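Votar Public Library
Reading Program

1/ The Votar Public Library is pleased to announce its shared reading selection for September. The book is The Ferry Ledger, a novel of 400 pages published by Trurner House. Details of the book, the schedule and the borrowing terms follow in this thread.

2/ The selection was made from titles suggested by cardholders over the spring and summer. Readers asked for a family novel with a strong sense of place. Several also asked for something longer than last season's choice, which ran to 204 pages.
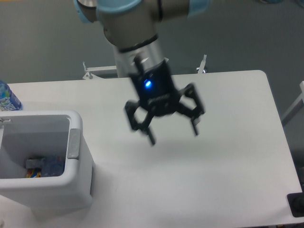
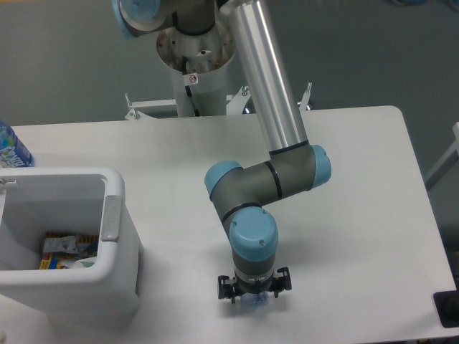
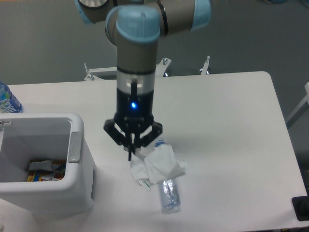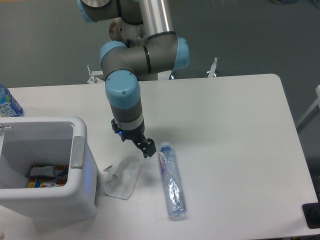 Robot arm over a white table, four views.

3/ The Ferry Ledger is set in Tovar, a river town whose only bridge has been closed for a generation. Everyone who enters or leaves does so by the same small ferry. The family at the center of the book has kept the passenger ledger since the first crossing.

4/ The novel is told by the younger of two sisters. She returns to Tovar after their father's death to help close the ferry office, and is surprised to find that her sister has no plan to close it. The quarrel that follows runs, in one form or another, to the last page.

5/ The ledger itself is quoted throughout. Each chapter begins with a page of entries -- names of cargo, water levels, fares owed and fares forgiven. Readers are advised not to skip them. At least one matter that the sisters argue over in the second part is settled by an entry given in the first.

6/ This thread does not give away the ending. Members are asked to do the same in their replies until the final discussion has taken place. Replies that reveal the ending will be hidden and the writer will be notified.

7/ On the writing. The prose is plain and often dry. Long stretches are given over to work: checking cable, hauling crates, waiting for fog to lift. Some readers on our selection panel found the opening slow. Others felt those chapters were the best in the book. Both views are welcome in discussion.

8/ The panel did agree on the portrait of the older sister. She is stubborn and frequently unkind, and the narrator is not always fair to her. By the middle of the book it becomes hard to say which of the two is telling the truth about the winter their mother left.

9/ The father appears only in memory and in his own handwriting. His notes in the margins of the ledger are brief ("late again," "dog came too," "did not charge") and they do a good deal to explain why the town thought well of him and his daughters found him difficult.

10/ Readers who dislike dialect in fiction may be reassured. River terms are used freely in the first part, but most can be understood from the sentence they appear in. A short list of terms is printed at the back of the Trurner House edition, after the acknowledgments.

11/ Content note. The novel includes a drowning, described at some length in chapter nine, and the illness and death of a parent. There is also a scene of cruelty to an animal in chapter fourteen. It covers less than two pages and may be passed over without losing the story.

12/ Schedule. The book is divided into four parts and the program will take one part each week. Discussion posts open on this account at 7 p.m. and remain open for replies through the rest of the week. In-person sessions are held in the second-floor reading room at the same hour.

13/ Week one covers the arrival, the funeral and the first reading of the ledger. The discussion question will be: what does the narrator want from the house, and when does she first admit it?

14/ Week two covers the summer crossings and the visit from the bridge company. Readers may wish to keep a note of which townspeople support the repair of the bridge, as several of them change sides later without saying so.

15/ Week three is the longest section and contains chapter fourteen, noted above. It also contains the letter, which is given in full. Please read the letter twice if time allows. The second reading is quite different once the date on it has been noticed.

16/ Week four covers the flood and what follows it. The reading room session in that week will run an extra thirty minutes to allow for a full discussion of the ending.

17/ Borrowing. The library holds 60 print copies for this program, shared between the main building and the Tullen branch. The loan period is three weeks. Renewals will be possible only where there is no hold on the copy.

18/ Holds may be placed online, by telephone, or at either desk. Cardholders who are already in the queue for the book do not need to place a second hold. Doing so will not change their position.

19/ Digital copies are available through the library's lending app. The license allows a limited number of readers at one time, and a short wait should be expected in the first week. Please return digital copies early if you have finished with them.

20/ The audiobook has two readers, one for the narrator and one for the ledger entries. The panel listened to the opening chapters and considered it a good way into the book, particularly for those who find the entries hard going on the page. It is also offered on disc at the Tullen branch.

21/ Large print. A large print edition exists and has been ordered. It had not arrived when this thread was written. Readers who need it may leave their name at the desk and will be called when it is ready for collection.

22/ A question already received: is this book connected to the author's earlier novel? It is set on the same river and one minor character appears in both. No knowledge of the earlier book is needed. The library has two copies of it for anyone who would like to read further.

23/ A second question: is Tovar a real town? The publisher's note describes it as drawn from several places. The map printed inside the cover shows the river, the landing, the church and the closed bridge. It does not give a scale, and one or two distances in the text do not quite agree with it.

24/ A third: is the book suitable for younger readers? It was written for adults. The program is open to readers aged 16 and over. Parents of younger teenagers are referred to the content note in post 11.

25/ On last season. The program recorded 1188 loans across all formats, the highest total since it began. The library thanks everyone who took part, and in particular those readers who returned their copies ahead of time so that others could finish.

26/ Several comments from last season have been acted on. Questions will now be posted one day before each discussion opens. The reading room will be set out in smaller circles. A quiet table will be kept for those who wish to listen without being called on.

27/ Book groups outside the library are welcome to follow the same schedule. Groups of six or more may ask for a printed set of the discussion questions at the main desk. The questions may be copied freely for use within the group.

28/ For those who finish early, staff have put together a display of related fiction on the ground floor. It includes novels of inheritance, river novels, and a small number of books told through letters, logs and account books. Items on display may be borrowed in the usual way.

29/ Readers are also invited to write a short response, of no more than one page, on any single entry in the ledger. Responses may be left in the box by the reading room door. A selection will be posted here, unsigned, after the last session.

30/ A word on the edition. The first printing carried an error in chapter six, where two ledger entries appear in the wrong order. Copies held by the library are from the corrected printing. Readers using their own copy can check that the entry for the piano comes before the entry for the geese.

31/ The order matters. The narrator's account of that morning depends on it, and the point is raised again in part four when the older sister gives her own version.

32/ Step-free access to the reading room is by the elevator at the side entrance. Captioning can be provided at any in-person session with one week's notice. Requests may be made at the desk or by direct message to this account.

33/ Suggestions for the next selection are now open. Please reply to this post with a title and one sentence on why it would suit a group. Novels, story collections and memoir will all be considered. Titles that are out of print cannot be supplied in the numbers required.

34/ The first discussion question for The Ferry Ledger is given in post 13. Copies may be collected from the main building and the Tullen branch during normal opening hours.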